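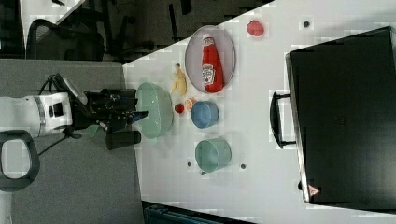 4. Equipment planning and cost

4.1 What we set out to buy

The budget for the second bench was fixed before the task list was, which is the wrong way round but common enough. Goodall (the funding side) wanted one figure by February. We gave them one. It covered the arm, gripper, mounting and cabling, and left very little for anything the arm would actually handle.

Two quotes came in for the arm. Rurkarau was cheaper up front, service contract extra. Cloltus dearer, service included for the first term, spares held locally. Marti argued for Cloltus on the grounds that downtime had cost us more than parts on the first bench. No one disagreed strongly. Grippers were quoted seperately by both, and we kept to two fingers, as the tasks are tabletop pick and place with bowls, plates and toy food.

Home Issues Authors Search Contact

4.2 Small items

Small items were under-planned. The first draft had a single line, "props", with no sum next to it. Noguchi rewrote it as a proper list with a replacement rate: play food, plates, bowls, one large appliance-sized object per layout. Everything on it is ordinary household stock or toy stock, bought retail, no lead time. Total for the year came to 1862, against an allowance of 3000, so the rest was moved to cables and finger pads. 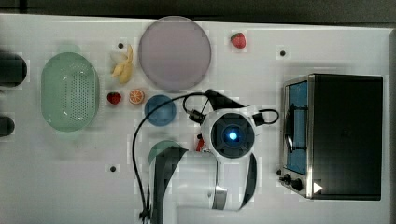
Figure 7. Bench layout with play food, plates and toaster oven, arm entering from the lower edge.

The large items matter for a different reason: floor and table space. A toaster oven takes up a good part of one side of the table and the arm has to work round it. Same for a big case. We had priced the table by length only. Depth should of been in the specification too, and will be in the next one. Simenitz supply a deeper top at a higher price, delivery slow, and the old frame would need changing to take it.

Cable wear was the other miss. Cables at the wrist loop out and back as the arm turns, and we had allowed for no spares at all. A spare set is now in the plan from the start, ordered with the arm.

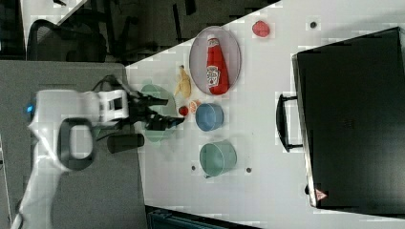
4.3 Revised budget rules

Props get their own line, with a sum. Table priced on both dimensions. Spares ordered with the arm, not after. Service compared over the whole period of use, including call-out, before any quote is accepted. Marti holds the master sheet and Noguchi checks it against deliveries. Staff time for setup is still missing from these figures and is dealt with in Section 5.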